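FOR IMMEDIATE RELEASE

Femitz Publishes Results of Comparative Trial of Hand-Held Grippers for Tableware Handling

Parallel-finger designs from two suppliers tested over 1,178 recorded attempts; full results and part drawings available on request

NENHAM, 18 April 2018 – Femitz, a developer of handling equipment for commercial kitchens and dining services, today published the results of a comparative trial of hand-held grippers intended for the sorting and clearing of tableware. The trial compared three finger and pad combinations under the same working conditions and forms the first stage of the company's program to select a standard gripper for its automated clearing station, now in development at the Nenham site.

The trial began in February and was carried out by the Femitz applications group with hardware supplied by Fleneo and Contreras. A total of 1,178 attempts were recorded. In each attempt, an operator used one or two hand-held grippers to pick up a named item from a table and place it in an open bin, or to take an item out of the bin and return it to the table. Operators were not permitted to touch the items directly once an attempt had started.

"Our customers handle mixed loads all day long, and a gripper that performs well on a plate may perform poorly on a fork," said Nayeli Medrano, Director of Applications at Femitz. "We wanted figures on the difficult items before we committed to a finger design. The results have already changed the drawings for the clearing station."

Background to the Trial

Femitz has supplied conveyor sections and rack loaders to institutional kitchens for a number of years. Flatware and serving utensils have remained the part of the process most dependent on manual work. The items are thin, they differ widely in length and weight, and they tend to lie flat against the surface on which they have been left. Early tests with a gripper mounted on a fixed arm gave uneven results, and it was often unclear whether a missed pick should be attributed to the fingers, to the arm or to the controller.

The company therefore decided to test the fingers by themselves. A hand-held gripper uses the same fingers, pads and linkage as the version intended for the arm, but the approach and the closing force are supplied by a person. This allows a pad or a linkage to be changed in a few minutes and the same item to be attempted again under otherwise similar conditions.
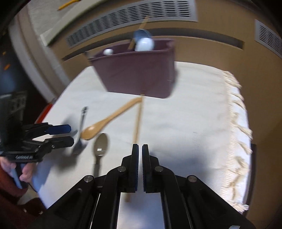
Items for the trial were selected by the applications group in consultation with kitchen supervisors at three customer sites. The supervisors were asked to name the objects that most often had to be retrieved or re-sorted by hand. Wooden and metal utensils were both included, as were items with round cross sections, which are prone to turning between the pads when they are lifted at one end.

Tests were conducted on bare laminate and on cloth. Cloth was added to the test plan at the request of a customer in banquet catering, and it proved to have a greater effect on the results than had been expected. On a bare surface, the tips of the fingers can slide beneath the handle of a spoon. On cloth, the tips may catch the fabric and draw it into the grip together with the item. Attempts in which fabric was caught were recorded as failures, including those in which the item reached its destination.

Configurations Compared

Configuration A used the standard Fleneo parallel linkage with flat pads of medium hardness. Configuration B used the same linkage with a softer pad and a narrower tip. Configuration C used a Contreras linkage of longer reach, fitted with the softer pad.

All three configurations were operated by the same team of operators, who changed configuration at fixed intervals so that practice with one design would not favor it in the final figures. Pads were cleaned at the start of each session and replaced when visible wear reached the mark set out in the test plan. An attempt was counted as successful when the item was moved to its destination without being dropped, released early or regripped more than once.

Summary of Results

Configuration B recorded the highest rate of success on thin utensils, on both types of surface. The difference between Configurations A and B was small for spoons and larger for narrow round handles, where the softer pad closed more evenly along the item and reduced turning. Configuration A remained the more durable of the two and required fewer pad changes over the course of the trial.

Configuration C performed well in retrieval from the bin, where its longer reach allowed operators to take hold of items near the bottom without disturbing those resting above them. Its results on the table were lower. Operators reported that the longer fingers were harder to align with an item lying flat, and the recorded approach times support this account. The median time from first approach to a closed grip was around 34 percent longer for Configuration C than for Configuration B when the item lay on cloth.

Attempts made with two grippers, one in each hand, were analyzed separately. In these attempts, one gripper was used to steady or turn an item and the other to lift it. Two-gripper attempts took longer on average but produced fewer drops with long-handled items. Femitz is now reviewing whether the clearing station should be fitted with a second arm or whether a fixed guide beside the pick area would give a comparable benefit at lower cost.

No configuration met the company's internal target for forks resting against another item. In most of the failed attempts the fingers closed on the tines and released during the lift. The applications group intends to address this case through changes to the approach path as well as to the pads, and it will be treated as a separate item in the next test plan.

Next Steps

On the basis of these results, Femitz has selected Configuration B as the reference design for the second stage of the program. In that stage, the fingers and pads will be mounted on an arm, and the hand-held attempts will serve as the standard against which the automated picks are judged. Fleneo has agreed to supply a revised tip with a slightly rounded leading edge, intended to reduce the catching of fabric. Contreras will continue to take part in the program with a shortened version of its linkage.

The second stage will also compare controllers. Two closing strategies are planned: one that closes to a set width for each item type, and one that closes until a set force is reached. The hand-held trial suggested that experienced operators use a mixture of the two, closing quickly at first and then easing the grip shut over the last few millimeters.

"The operators' comments were as useful to us as the success rates," said Medrano. "Several of them described the same habit of touching the table lightly before closing. We will be building that motion into the arm program and measuring whether it helps."

Availability of Results

The full report includes the test plan, the item list, success rates by item and surface, pad wear records and dimensioned drawings of the Femitz mounting plate. It may be obtained without charge by equipment manufacturers, kitchen planners and educational institutions on written request to the Femitz applications group. Drawings of supplier components are not included and should be requested from Fleneo or Contreras directly.

Customers who wish to propose items for the second stage may submit them through their usual Femitz representative. Proposed items should be accompanied by at least two samples and a short note on the surface from which they are normally collected.

About Femitz

Femitz designs and manufactures handling equipment for commercial and institutional kitchens, including conveyor sections, rack loaders and sorting tables. The company's engineering, assembly and test facilities are located in Nenham.

Media Contact

Femitz Corporate Communications
Nenham

###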